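Home | Grippers | Controllers | Test notes | FAQ | Contact

Gripper trials: your questions

Last updated Sep 15, 2025

Which grippers are in the comparison?
Two so far, the Cadberg parallel gripper and the Rivow. The Hyun joins in February if the supplier sends us the mounting files in time.

Do you test in simulation or on a real arm?
Simulation first. Each gripper gets 2000 simulated grasps before we fit it to the arm in the lab. Begoña Figueroa runs the simulation side and Yu-ting Yip runs the lab side, so write to whichever of them fits your question.

Why is there no table or floor in some of the simulated runs?
Those are the hold tests. We only want to know if the fingers keep their grip while the arm is moving, and a surface underneath would catch a slipping part and spoil the count. 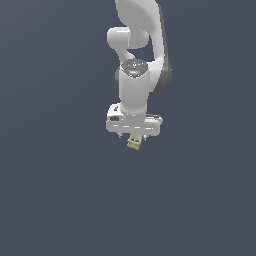
Each hold test uses a small part and a fixed arm path. The path is the same for every gripper. If the part moves more than 2 mm between the fingers, we log it as a slip, even if it doesn't fall.

How many grasps do you repeat in the lab?
We repeat 100 per gripper, picked at random from the simulated set. A full set takes most of a working day, including changing the finger pads halfway through.

Do the two sets of results agree?
Mostly. The Rivow slipped 28 times in its lab set, more than the simulation led us to expect. We think our friction setting for its pads was too high and are running it again.

Which controller do you use?
Vutonance, with the standard force limit. We tried a lower limit in the first week but the Cadberg would not close fully on thin parts.

Can I send you a gripper to test?
Yes, if it fits our wrist flange and comes with a usable 3D model. Please email before posting anything. We don't pay return postage.

Can I have the raw logs?
Email Yu-ting for the lab logs. The simulation logs are large, so tell Begoña which gripper you need.

14 comments | 9 shares

Contact us | © 2025 Gripper Test Notes | Back to top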